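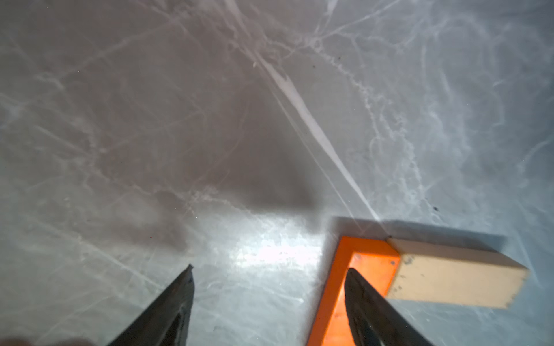
PRESS RELEASE
For immediate release

Prilden Toy Library to open on Sundays and add 20 new collection points

Families in Prilden will be able to borrow toys, games and puzzles seven days a week from May, when the town's toy library moves into larger premises on the ground floor of the Arriaga building.

The library lends to any household with a child under 12, as well as to childminders, nurseries and grandparents who look after children during the week. It has 2,000 items on its shelves, from baby rattles and stacking cups to train sets, board games and garden toys. Most can be kept for up to five weeks and renewed once if no one else is waiting.

The new Sunday session will run from 10am to 1pm. Weekday hours stay the same. Parents who work shifts had asked for a weekend session in last year's members' survey, and it was the most common request after longer loans for large items.

Alongside the move, the library is opening 20 collection points in villages and estates outside the town centre. Members reserve items through Triler, the library's online catalogue, and pick them up from a school office, health centre or shop near their home. Returns can be left at the same place. Items too big to carry by hand, such as climbing frames and play kitchens, will still need to be collected from the main library.

Membership costs £32 a year for a household. Families receiving means-tested benefits can join free of charge, as can foster carers. There is no charge for ordinary wear. If a piece goes missing, members are asked to let staff know when they return the item so that a spare can be found.

Building toys and puzzles remain the most borrowed part of the collection, followed by dressing-up clothes and outdoor games. The library takes donations of good-quality secondhand toys in these categories all year round. Scuffed paint is not a problem in older sets, provided the pieces are sound and the set is safe for the age group it is meant for. Soft toys and anything needing mains electricity cannot be accepted.

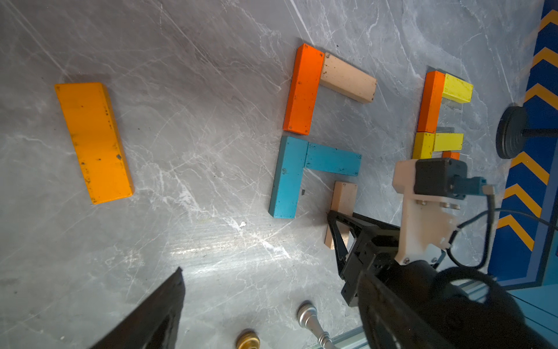 Coloured blocks in different sizes, one with worn yellow-orange paint.

The new premises have step-free access from the car park, a baby changing room and a separate area where children can try toys before taking them home. There is space for pushchairs by the entrance.

A second room will be used for group sessions. The first to be confirmed is Godance, a music and movement class for toddlers and their carers, which moves over from the leisure centre. Places can be booked at the library desk, and people do not need to be library members to attend.

The existing library on the market square will close for one week while stock is moved. Anything due back during that week will be extended automatically and no fines will be charged. Reservations already placed on Triler will be carried over to the new building.

ENDS

Notes to editors

Prilden Toy Library is a registered charity, funded by membership fees, grants and donations.

Membership forms are available from the library desk and from all collection points. Proof of address is needed to join.

Media enquiries and requests to visit the new premises before opening should be sent to the Prilden Toy Library press desk.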